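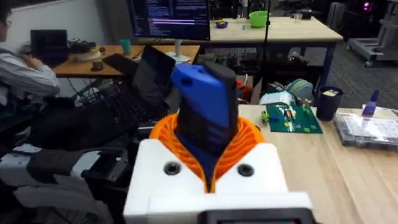 A laptop, a mouse and a teal cup on a desk.

How to Check a Revenue Growth Figure in an Online Retailer's Results

Prepared by Yuto Honda for the Tomaszewski Investor Library
Last reviewed: October 16, 2019

Purpose of this guide

Young online retailers often report very high rates of growth. The percentage is usually correct as a matter of arithmetic, but it may have been calculated on a measure of sales that is of little use to a shareholder. This guide sets out a procedure for tracing a published growth figure back to the accounts. It is intended for private investors who can read an income statement and have no formal training in accountancy.

The worked figures relate to Otarus, an online seller of homeware and clothing with its head office in Provo. All amounts are in millions of dollars.

Before you begin

You will need the full annual report for the latest year, the full report for the year before, and the results presentation. The presentation alone is not sufficient, as the notes to the accounts are seldom reproduced in it. A simple spreadsheet with one column for each year is also required.

Step 1. Identify the measure being used

Find the headline percentage in the presentation and write down the exact words that go with it. Retailers commonly use one of the following:

Gross merchandise value - the total price of all goods ordered through the site, including goods sold on behalf of others.
Gross revenue - the value of sales before returns and allowances.
Net sales revenue - the value left once these have been deducted.

Definitions vary between companies. Look for a glossary at the back of the report and copy the definition into your spreadsheet.

Step 2. Reconcile the headline to the income statement

Compare the headline amount with the first line of the income statement. If the two differ, a reconciliation should be given in the notes.

Otarus presented gross revenue of 400 in its headline. The income statement opened with net sales revenue of 255. The difference of 145 was made up of refunds, sales taxes and promotional credits. Net sales revenue was therefore a little under 64 per cent of the headline amount. Record this share for both years. Where it is falling, gross revenue is growing faster than the income the company is able to keep.

Step 3. Examine the base year

Open the earlier report and check how many months of trading it covers. A company which began selling part of the way through a year will show a very large increase in the next, even if monthly sales have hardly moved. Otarus opened its site to customers in April of its first financial year, so its first set of accounts did not contain a full twelve months of sales.

Where the base year is short, divide net sales revenue by the number of months traded and compare the monthly averages. The result remains imperfect if trade is seasonal, and a note to that effect should be kept beside the calculation.

Step 4. Separate acquired growth from organic growth

Turn to the note on business combinations. If another company was bought during the year, its sales will be included from the date on which control passed. Otarus acquired Fokinov, a small footwear seller, and the note states the revenue which Fokinov contributed. Deduct that amount from the current year before working out the percentage. Do not deduct it from the earlier year, in which it was never included.

Step 5. Compare growth with the cost of obtaining it

Take marketing expense for each year and divide it by net sales revenue. A retailer can buy sales for a time through paid search and discounts. An increase of 5 percentage points or more in this ratio should be looked into before any weight is placed on the growth rate. The commentary from the directors will normally address it, though sometimes only in general terms.

Step 6. Review the cash flow statement

Receipts from customers should move broadly in line with net sales revenue. Where they do not, examine trade receivables, contract liabilities and the provision for returns. Particular care is needed if the returns period is long. Otarus allows its customers 45 days, which means that a proportion of the sales made shortly before the year end could still be sent back after the accounts were closed.

Recording your findings

Keep the headline percentage and your adjusted percentage side by side, with a page reference for every amount used. Repeat the exercise when the next report is issued, using the same definitions. If the company has altered a definition, restate your earlier column where the figures allow it - and where they do not, mark the two years as not comparable.

This guide is general information and does not take account of the circumstances of any reader. Investors who are uncertain about a particular holding should consult a licensed adviser.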